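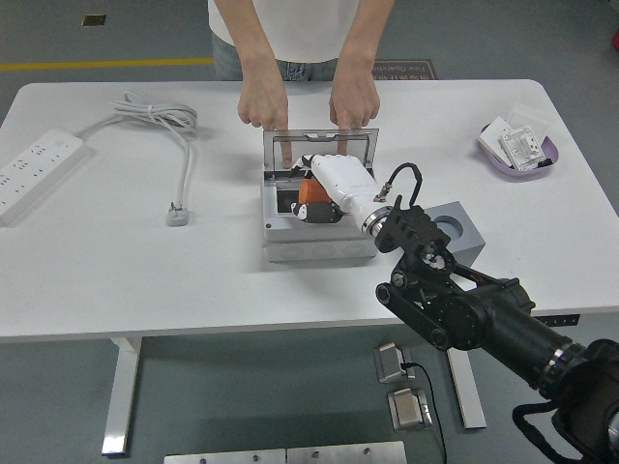

Reading time: 2 min

Section 2. Laying out the bench and checking the box

I do this part at a table with plenty of elbow room, because the little pieces wander off the moment you turn your back!

1. Make sure nothing in or near the box is connected to power. Unplug your power strip at the wall too, and leave its plug on the table where you can see it.

2. Set the box down with the row of round knockouts toward you.

3. Swing the clear lid all the way up and look inside for packing scraps or stray screws.

CAUTION: Don't lean on an open lid. I cracked a hinge that way and waited ages for a new one from Wekora.
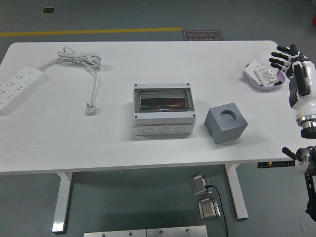
4. Close the lid gently and check that it sits flat on all four sides (if one corner rides up, open it again and look for something caught underneath).

5. Keep labels and small packets together in a shallow tray. Mine is lavender, and I love it.

Note: Leave the knockouts alone for now. We'll pick the ones we need in Section 3.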